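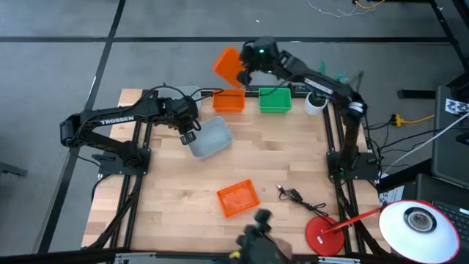 1/ A thread on changing broadband provider, for anyone thinking of doing it this February. Get a drink first.

2/ My contract with Flirkard ran out on a Tuesday. I know this because they put the price up on the Wednesday. No letter. There was an email, filed under "News and treats from your Flirkard family".

3/ So I rang. The recorded voice said I could do everything online. Online, the button for leaving said to ring.

4/ Hold music was a pan pipe version of something I used to like. Every so often it stopped, I sat up, and a man told me my call mattered. Then the pipes again.

5/ Got through after 11 minutes, which I admit is decent. Was asked why I wanted to leave. Said the price. Was asked if there was any other reason. Said no, mostly the price. Was offered a sports package.

6/ Signed up with Tudent instead. Lovely website. It asked for my postcode and told me my house was in Vistham. I don't live in Vistham. I've been to Vistham once, to collect a wardrobe.

7/ You can't correct the address yourself. You fill in a form called Tell Us About Your Home, and the form won't send unless you give your account number, and you don't get an account number until your address is confirmed.

8/ Used the chat window. I was 10th in the queue, then 9th, then 10th again. I'd like to meet whoever got in front of me and learn how they did it.

9/ They fixed it, to be fair. New address, right county and everything. The router went to Vistham.

10/ Meanwhile Flirkard had cut me off a week early, so I was running the whole house off my phone. Reader, the whole house is one laptop and a doorbell, and it still ate the month's data by Thursday teatime.

11/ A second router has now come. The card inside says setup takes three easy steps. Step two is "wait for the light to stop flashing". I had my tea. I did the bins. It's a very committed light.

12/ It's working now, and the speed is the same as before — I checked it twice, out of spite. I'm saving enough each month for a sandwich, if I don't have the crisps.

13/ Flirkard have just emailed to say they miss me. They've also sent a final bill, so they can't be missing me that much.

14/ If anyone in Vistham has a spare router, it's mine, please keep it.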